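Speaker notes: the Clutberg two-arm assembly kit
Pandthorpe makers' night, September 26, 2025

Start with the price, they'll ask anyway. $1725 for the board, the parts and the task software. Arms are extra!

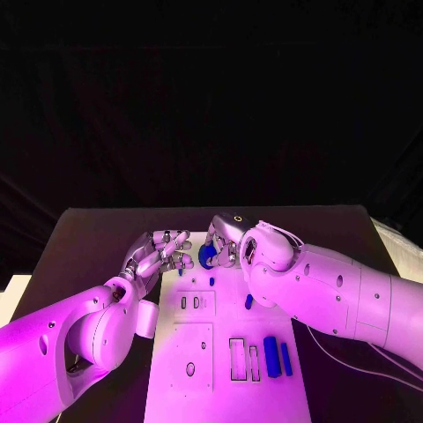
Clutberg board under purple light, both hands in.

Mention the lighting presets, my favourite bit. Plulton ran 702 trials on plain white light and got a lovely score, then changed the colour and had to start over.

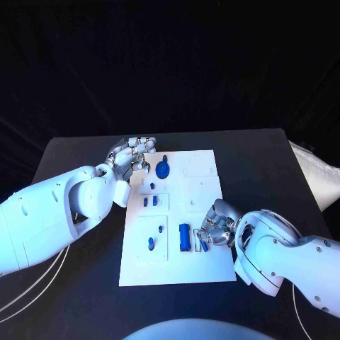

Spare parts next. A refill bag is $36 and Moreira ships it in a week — good, as I lose pegs constantly.

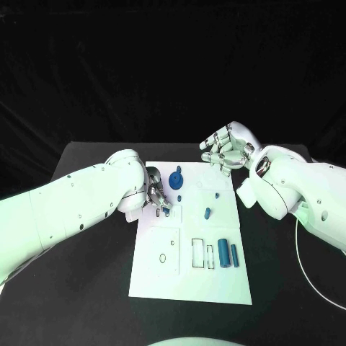
Setup took me one evening in March, manual and all. Start with the small pegs. With one pinched just over the little raised panel and the other hand open, you get a feel for how fine the work is. Leave the big cylinders for later.

Gripes: thin manual, no carry case. Then questions.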